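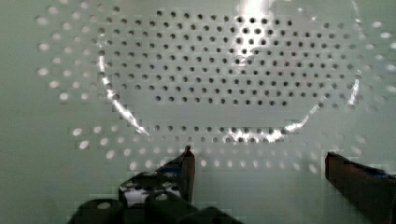 Slide 1: Clear plastic on a perforated metal panel.

Speaker notes: "Reusable by default?"
Negin Tehrani, March 1, 2025

Start without the usual thank-yous, they've had two already this morning.

Opening question to the room: how many of you have a cupboard at home full of takeaway tubs you meant to use again? Wait for hands. Then: how many did you use last week? Wait longer.

My doubt is with the word "reusable". It describes what a thing could do. The Givel scheme printed it on every box and then reported the number of boxes handed out as if that were the number of throwaway boxes saved. Those are separate figures and I'd like us to stop mixing them up.

SLIDE 2 (the Fontes trial)
Fontes ran its lunch box return trial for 8 weeks in January and after. They bought 381 boxes. The press release said 380 were "in circulation". I asked what that meant. It meant they had left the shop. A box in somebody's car boot is in circulation by that measure, and so is one in a hedge.
Pause here. Don't rush on to the deposit part.

SLIDE 3 (deposits)
People will say a deposit fixes it. Maybe. Wistance tried one and the return rate they quote is for regular customers who had signed up to the app. Of course those people bring boxes back. I want to see the figure for someone who was passing through and fancied soup.
If asked: no, I don't have that figure. Neither do they, or they haven't shown it to me.

SLIDE 4 (washing)
Keep this short, the caterers know it better than I do. Washing takes hot water, space, staff time and a van if it's done off site. The Zullow leaflet claims a box "pays for itself" after 20 uses. Read that line out slowly. Pays for what? Money, carbon, plastic? The leaflet doesn't say, and when I wrote to ask I got the same leaflet back as a PDF.

Skip slide 5 if we're running late.

SLIDE 5 (what I would accept)
A count of washes per box. A count of boxes lost. Both published by somebody who isn't selling the boxes. I'd also take a plain statement of what customers did before the scheme started, as plenty of them were bringing sandwiches from home.

I'm not against any of these schemes. Say this clearly, last time it was reported that I was. I have used two of them and the food arrived warm.

Questions. Somebody will ask about compostable cups. Say that's a separate talk and offer to stay behind at the coffee table.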